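The kitchen that never closes

It is half past six on a June morning and the robots in Flisden are already clearing up. They have been at it all night, in 2871 kitchens that exist only on a rack of graphics cards in a former seed warehouse. Some of the kitchens have pink worktops. In at least one, the sugar bowl is floating a hand's width above the shelf, and someone has left a note in the team channel asking for it to be kept.

The software behind all this is called Kullora, and I have come to see it because it does something I had more or less given up hoping for: it lets a robot learn to look and learn to move at the same time, without one half constantly tripping over the other. For years these were separate jobs. One program worked out what was on the table and passed a tidy list to a second program, which planned a path for the arm. If the list was wrong, the plan was wrong too, and very confidently so. I have watched an arm try to pick up the shadow of a cup – beautifully, I should add, with a lovely smooth approach.

Kullora's control program, Vasić, has no list. It takes in the pictures from the wrist camera, along with the position of every joint, and puts out a short burst of movement. Then it looks again. A new burst begins before the last one has finished, and the two are blended so the arm doesn't jerk. The team spent three winters on that blending. One early version shook so badly on the real arm that it undid its own mounting bolts, and you can still see the dent in the floor.

What I love about it is how much of the cleverness sits in plain, patient tooling. Every run is kept. Click on a failed grasp and you get the joint readings, the camera view and the movement the program had in mind, all lined up on one timeline that you can drag back and forth with a finger. I played with this for far longer than was polite. You can go back to the instant before a mistake, nudge a bowl to the left, and let the whole thing play on from there to see if it still goes wrong. Often it does! Then you nudge something else, and an hour has gone.

The harder question is what the program is paying attention to. A learned controller will grab at any clue that works, and in a rendered kitchen there are plenty of bad clues. An early version did wonderfully well until the worktop colour was changed, at which point it reached politely for empty air. It had tied the height of the surface to a certain shade of grey. So the team wrote Hovetix, a tool that repaints the world between runs. Walls, floors, cupboards and counters all get swapped for whatever is in the library, with no thought at all for taste.
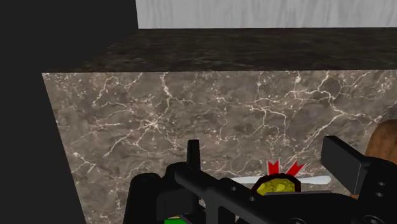
Hovetix is at its best when it is being a nuisance. Plain surfaces are easy, and the team wants surfaces that compete with the things the robot should care about. Marble is a favourite, and one of the views I was shown has a great block of it behind the black gripper, brown-grey and covered in branching white veins. Now put a thin white stick-like thing in front of that, as this one does, and think about what an edge detector makes of it. Two bright red points stand up nearby and are far kinder to the eye, but much of what matters is tucked behind the gripper's own body. From a single view like that, the program has to make a decent guess at what it can't see, or move a little and look again.

That second choice is the one that has me excited. Nothing in Vasić tells it to peek. There is no rule for it and no reward for it either, beyond getting the job done, yet the newest version will sometimes pull back by 5 centimetres, tilt, and come in from the other side. The engineers are careful about this. They point out that the same habit costs time when the view is already clear, and that two of their real arms still do it less neatly than the simulated ones. Friction is the main suspect, with the rubber on the fingertips a close second.

By the time I leave, the overnight runs have been sorted and the next batch of worktops is loading. Somebody has added tartan.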